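Können die das jetzt endlich? Mein Vormittag zwischen Getränkeregal und Greifarm

Ihr fragt mich das inzwischen in fast jeder zweiten Antwortmail: Wann räumt mir so ein Ding die Einkäufe weg? Wann macht im Getränkemarkt eine Maschine die Flaschenreihen voll, damit meine Schwägerin (die macht das seit Jahren, ihr Rücken lässt grüßen) mal an die Kasse darf oder früher heim? Und weil ich auf solche Fragen bisher immer nur mit irgendwelchen Videos geantwortet habe, bin ich im Mai hingefahren und habe mir das mal angeschaut. Bei Julance, einer kleinen Firma, die Robotern das Ein- und Ausräumen von Regalen beibringt. Einen ganzen Vormittag lang, mit schlechtem Kaffee und sehr geduldigen Menschen.

Vorweg für alle, die neu dabei sind: Ich bin keine Ingenieurin. Ich habe früher in einem Supermarkt gearbeitet, Trockensortiment und Getränke, und schreibe seitdem darüber, was Maschinen im Haushalt und im Laden können und was sie nur im Werbefilm können. Mein Maßstab ist also ziemlich simpel. Würde ich mit dem Gerät eine Frühschicht machen wollen?

Fangen wir mit der Aufgabe an, die klingt nämlich so harmlos. Flasche nehmen, Flasche hinstellen, Etikett nach vorn. Wer das eine Weile gemacht hat, denkt darüber gar nicht mehr nach. Man greift zwei auf einmal, schiebt mit dem Handrücken die hinteren nach, merkt an einem kleinen Ruckeln, dass da noch eine quer steht, und dreht im Loslassen das Etikett gerade. Ich habe bei Julance mal versucht, das in einzelne Schritte zu zerlegen, und bin kläglich gescheitert. Man weiß es mit den Händen, und genau dieses Händewissen muss man der Maschine irgendwie rüberbringen.

Gearbeitet wird dort mit Asta, so heißt das Programm, das die Greifer steuert. Asta lernt durch Vormachen. Jemand führt den Arm, die Maschine schreibt alles mit, und später probiert sie es allein. Für eine einzige Bewegung, nämlich »Flasche aus dem Kasten, aufrecht ins Regal«, hatten sie bis zu meinem Besuch 869 Durchgänge gesammelt. Ich habe zwei davon beigesteuert und bin nicht sicher, ob die jemals jemand verwenden möchte. Beim ersten habe ich den Arm viel zu schnell geführt und beim zweiten vergessen, den Greifer wieder aufzumachen. Die Flasche und ich sind dann gemeinsam zurückgefahren!

Lustig fand ich, wie viel am Regal hängt und wie wenig am Roboter. Im Markt stehen wir ja vor Böden, die schon mal umgehängt wurden, mit Preisschienen, die etwas überstehen, mit Licht von allen möglichen Seiten. Eine Glasflasche spiegelt, eine volle sieht anders aus als eine leere, und durch durchsichtiges Glas schaut man halb hindurch auf das, was dahinter steht. Für uns ist das nichts. Für eine Kamera ist eine dichte Reihe gleicher Flaschen erst mal ein glänzendes Durcheinander, in dem sie den Anfang und das Ende der einzelnen Flasche suchen muss. 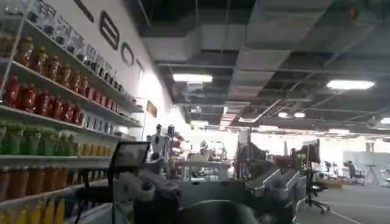
Seite zuletzt geändert: Mai, 16:20 Uhr

So ordentlich hätte ich es früher auch gern gehabt, rot bei rot, grün bei grün und daneben die gelben und orangen. Mein damaliger Marktleiter hätte geweint vor Glück. Und trotzdem ist gerade so ein Regal eine gemeine Prüfung. Die roten Flaschen stehen dicht an dicht, da muss man zwischen zwei Hälse kommen, ohne die Nachbarn umzuschubsen. Ich komme da mit zwei Fingern rein. So ein Greifer ist ein ordentlicher Klotz, der braucht Platz, und den Platz gibt es im Getränkegang nun mal nicht. Man kann natürlich alles weiter auseinander stellen. Dann passt aber weniger rein, und im Laden ist jeder Zentimeter Regal verplant, da wird um eine Flaschenbreite gestritten wie anderswo um Parkplätze.

Wie lief es denn nun? Ich habe mir vor der Fahrt eine kleine Liste gemacht, und die bin ich stur durchgegangen.

Einzelne Flasche von einer freien Fläche nehmen und auf einen freien Boden stellen. Das kann Asta. Richtig gut sogar, und ohne dieses Zittern kurz vor dem Loslassen, das mich bei älteren Systemen immer wahnsinnig gemacht hat. Ich habe mir eine Serie von 100 Versuchen zeigen lassen (am Stück, ohne Schnitt, darauf habe ich bestanden), und da ging kaum etwas schief.

Eine Lücke in einer vollen Reihe auffüllen. Geht manchmal. Von 33 Anläufen, bei denen ich daneben stand und auf meinem Block gestrichelt habe, war ich mit etwas mehr als der Hälfte zufrieden. Zufrieden heißt bei mir: steht, wackelt nicht, Etikett schaut einigermaßen nach vorn, und die Nachbarinnen stehen auch noch. Julance zählt großzügiger, dort reicht »steht«. Wir haben darüber eine Weile diskutiert, sehr freundlich, aber ich bin bei meiner Meinung geblieben. Wenn nach der Maschine jemand durchgeht und alles gerade rückt, dann habe ich eine halbe Stelle gespart und eine halbe neue geschaffen.

Ältere Ware nach vorn, neue nach hinten. Also das, was jede Aushilfe am ersten Tag eingebläut bekommt. Da war leider Schluss. Asta kann zwar ein Datum lesen, wenn man die Flasche richtig hinhält, aber alles ausräumen, merken, sortieren und wieder einräumen, das dauert so lange, dass ich zwischendurch einen Kaffee geholt habe und bei meiner Rückkehr ungefähr dieselbe Flasche in Bearbeitung war.

Scherben, klebrige Böden, ein Kasten, bei dem der Griff ausgerissen ist? Haben sie gar nicht erst versucht. Fand ich anständig, denn andere hätten mir da irgendeinen Film gezeigt.

Und jetzt zum Geld, weil das sonst wieder alle fragen. Für zu Hause gibt es von Julance nichts zu kaufen, und es ist auch nichts geplant. Die arbeiten für Läden. Einen Pilotversuch bereiten sie gerade mit Aigner vor, einer Getränkekette, die bei uns in der Gegend ein paar Märkte hat. Ein Markt führt rund 700 verschiedene Artikel, und davon soll die Maschine am Anfang nur die großen, gut greifbaren Flaschen übernehmen, nachts, wenn keine Kundschaft im Gang steht. Das kommt mir vernünftig vor. Nachts ist es egal, wenn es länger dauert, da drängelt niemand mit dem Einkaufswagen von hinten. Ob der Versuch kommt und wann, wollte mir keiner sagen. Ich bleibe dran.

Im Vergleich dazu noch kurz Budstead, von denen ich euch im Winter erzählt habe, das waren die mit der Spülmaschine. Die gehen ja den umgekehrten Weg und wollen direkt in die Wohnung. Meine Haltung dazu hat sich nach dem Vormittag bei Julance eher verhärtet – eine Küche ist viel schlimmer als ein Getränkemarkt! Im Markt steht die Limonade morgen an derselben Stelle. Bei mir zu Hause steht der Topf mal im Schrank, mal auf dem Herd und mal im Zimmer meines Sohnes, fragt nicht. Dazu Deckel, die zu nichts passen, ein Sieb, das in alles hineinhakt, und die eine Schublade, die man beim Aufziehen leicht anheben muss. Budstead hat mir auf meine Nachfrage geschrieben, dass man »mit strukturierten Haushalten« anfangen wolle. Wer von euch einen strukturierten Haushalt hat, möge sich bitte melden, ich komme gern zum Gucken vorbei.

Was mich an dem Besuch wirklich beeindruckt hat, war übrigens eine Kleinigkeit. Asta merkt inzwischen, wenn eine Flasche rutscht. Früher hat so ein Greifer entweder zugepackt oder eben nicht, und wenn das Glas feucht war, weil der Kasten aus der Kühlung kam, dann gute Nacht. Jetzt fasst er ein wenig nach, ganz sacht, fast so, wie man es selbst macht. Ich stand davor und habe laut »oh!« gesagt, und ein Mitarbeiter hat gelacht und gemeint, das sage jeder, der mal eingeräumt hat. Die Leute aus der Softwareecke würden die Stelle gar nicht bemerken.

Weniger schön fand ich das Tempo. Ich habe mich zum Spaß an eine Reihe gestellt und gegen die Maschine eingeräumt, ohne Hetze, mit nebenbei Reden. Ich war fertig, habe meine Jacke geholt, mir die Hände gewaschen, und da war mein Gegner noch im ersten Drittel. Nun wird er nicht müde und ich schon, das muss man fairerweise dazusagen. Nach acht Stunden sähe der Abstand anders aus. Aber er braucht eben auch jemanden in Rufweite, der kommt, wenn er hängen bleibt, und hängen geblieben ist er an dem Vormittag mehr als einmal.

Meine Antwort an euch also: Für ein freies Regal mit immer gleichen Flaschen, nachts und mit Aufsicht, würde ich es probieren. Für die Frühschicht vor einem langen Wochenende nehme ich weiterhin lieber meine Schwägerin, wenn sie mich lässt. Und daheim trage ich meine Kästen selbst in den Keller. Treppen hat Asta übrigens noch nie gesehen, ich habe gefragt.

Noch etwas Organisatorisches. Einige von euch haben den letzten Brief doppelt bekommen, tut mir leid, da habe ich beim Verteiler einmal zu oft geklickt. Wenn ihr in einem Markt arbeitet, in dem schon irgendetwas Rollendes oder Greifendes unterwegs ist, schreibt mir bitte, auch wenn es nur der Putzroboter ist, der jeden Abend unter derselben Palette feststeckt. Mich interessiert vor allem, wer ihn dann wieder rausholt und ob diese Zeit irgendwo aufgeschrieben wird. Im nächsten Brief geht es um das Falten von Handtüchern, dafür habe ich schon einen Termin und einen Wäschekorb voll Übungsmaterial.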